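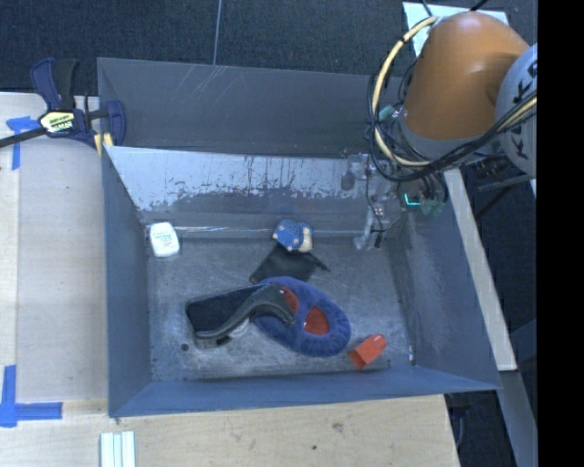
Can the Broltari picking kit be set up and run by a student group without help from the supplier?

With one reservation, it can. We had the kit picking mixed items in the second week, but the grasp planner had to be retuned before the results were worth recording, and the manual doesn't cover that step.

1. Purpose of the review

The department asked us to assess the Broltari kit as a possible replacement for the Sikora suction set used in the second-year module. The kit is sold as a retrofit: gripper, mounting plate, control box and planning software, with the arm supplied by the customer. We were asked to report on installation, picking performance on household items, and running effort. Price was outside our remit.

2. Installation

The gripper was fitted to the KUKA arm already in the laboratory. Mechanical fitting took one afternoon. The mounting plate matched the flange and no machining was needed. Routing the cables took longer than the plate did. They run with the hose in a loop outside the arm, and the loop has to be long enough for full wrist rotation without hanging into the bin. Our first loop was too short and limited the wrist on one side.

The picking bin is a grey metal one with sloping sides, clamped at the corner. The manual recommends a matt plastic tray. We kept the metal bin, as it is the one the module uses, and this had consequences (section 4).

Software installation followed the manual up to the calibration stage. The calibration routine stops without an error message if the control box firmware is older than the planner. Janatden, the distributor, sent the correct firmware file on request.

3. Test method

Each run started with a small set of mixed items on the bin floor. The pool included rigid containers, a brush with a curved handle, plush objects and flat pieces of fabric. Items were allowed to overlap. A pick counted as successful if the item was lifted clear of the rim and held until release over the drop position. Two items lifted together counted as a failure.

We made 400 attempts with the default planner settings and 400 after retuning.

4. Results

Default settings: 207 successful picks.
Retuned settings: 280 successful picks.

Most of the gain came from lowering the approach speed and raising the minimum contact height. Rigid items improved most. Flat fabric remained poor under both settings — the fingertips tend to slide over it when it lies flush with the floor.

Reflections from the bin wall produced false grasp points, mainly along the back. Masking a strip of the wall in software removed most of them but also excluded items resting against it. A matt liner would probably be the better remedy. We did not test one.

5. Running effort

The kit ran for up to 24 attempts between operator interventions. The usual cause of a stop was an item pushed into a corner, where the planner would retry the same grasp until it timed out. The retry limit can be changed, but only in a configuration file.

The Trostley logging add-on was tried briefly. It records joint positions and gripper state but not the planner's rejected grasps, so it was of little use for fault finding.

6. Recommendation

Suitable for the second-year module, provided that the retuned settings are loaded beforehand and fabric items are left out of the assessed exercise. The configuration file and our notes on cable routing are in the appendix.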